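3.2 Items kept in and around the bathroom

The second room in the Neketti survey was a small bathroom with a vanity counter along one wall. We were interested in where everyday items are put when they are in use, as opposed to stored, and in how much of the counter stays clear. Items were logged by location, using the 6 zones of the Vesunis room sheet (counter, basin, wall, shelf, floor, other). Figure 4 covers the wall and counter zones together with part of the floor. 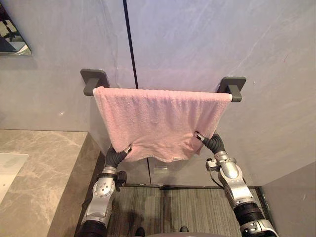
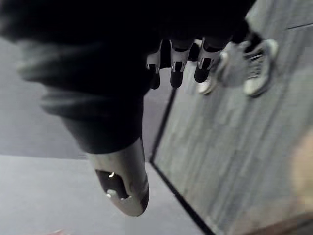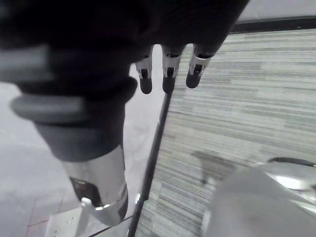
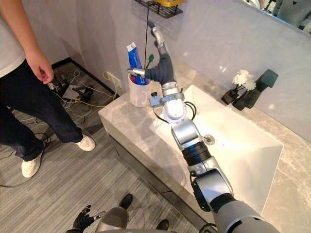
Figure 4. Bathroom, wall, floor and counter zones. First panel: pink towel on the wall bar. Last panel: cup with toothbrush and toothpaste at the back corner of the vanity.

The towel bar is dark gray and is fixed to the wall by a square bracket at each end. A towel folded over the bar takes up most of its length, so we scored the bar as holding one towel only. Hems were logged as even or uneven. The pink towel in Figure 4 was scored uneven, with its lower part bunched - the most common result for terry towels in the survey.

On the counter, brushing items are grouped in a white plastic cup next to the wall. The toothpaste tube stands in it cap-down beside a green toothbrush. We logged the cup and its contents as one group, following Zinchenko's rule for shared holders. Flowers in a small black holder stand near the faucet, on the far side of the basin from the cup, and were logged as decoration. The wire shelf on the wall above the cup belongs to the shelf zone and is treated in Section 3.3.

The floor has a gray striped covering. Cables lying along the base of the wall were entered under "other" - the Stivano list has no code for them - and were left out of the totals.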